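Ata da reunião do grupo de triagem e embalagem — Oficina Grokach
Outubro, início às 14h20
Presidiu: Osvaldo Xavier

1. Ata anterior
Aprovada sem alterações. Foi corrigido apenas o nome do fornecedor das etiquetas, que é Steinbach, com "ei".

2. Recolha de brinquedos
Ótimas notícias! A campanha no bairro de Grirkwood rendeu 239 peças, e 208 já estão separadas por tamanho e prontas para seguir. As restantes ficam na prateleira de baixo até haver decisão sobre as que têm riscos ou cantos gastos. Osvaldo Xavier deu os parabéns a toda a equipa e lembrou que na primavera ficámos muito aquém deste número.

3. Caixas e recipientes
Falou-se bastante do recipiente metálico cinzento. Continua a ser o preferido de quase todos: é aberto, tem as paredes inclinadas e vê-se logo o que está lá dentro. O fundo está riscado e com marcas claras, mas o grupo entende que isso em nada prejudica o trabalho e que não vale a pena pintá-lo.
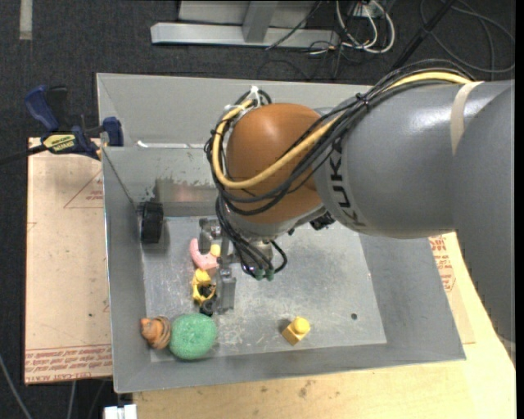

Ficou combinado não encher demasiado — as peças curvas prendem-se umas nas outras quando há muitas juntas, e perde-se tempo a desenredá-las. Limite aprovado: 20 peças de cada vez. Quem terminar um lote passa um pano seco no fundo antes de começar o seguinte.

4. Material de embalagem
A Fimeck confirmou a entrega de quase 300 sacos de papel, do formato médio. Que alívio! Os sacos pequenos que sobraram usam-se primeiro, para as peças soltas. As etiquetas passam a ser coladas na frente, do lado direito, e escritas a caneta preta.

5. Arrumação da sala
A bancada comprida muda para junto da janela, onde a luz é bem melhor à tarde. O rolo de fita volta sempre ao gancho. Foi proposto comprar um segundo rolo, com aprovação imediata e algum aplauso.

6. Outros assuntos
Pedido de mais cabides para os aventais: aceite. A lista de lanches fica afixada na porta — falta quem traga sumo.

Reunião encerrada às 15h35. Próxima sessão à mesma hora, com o ponto 2 a abrir.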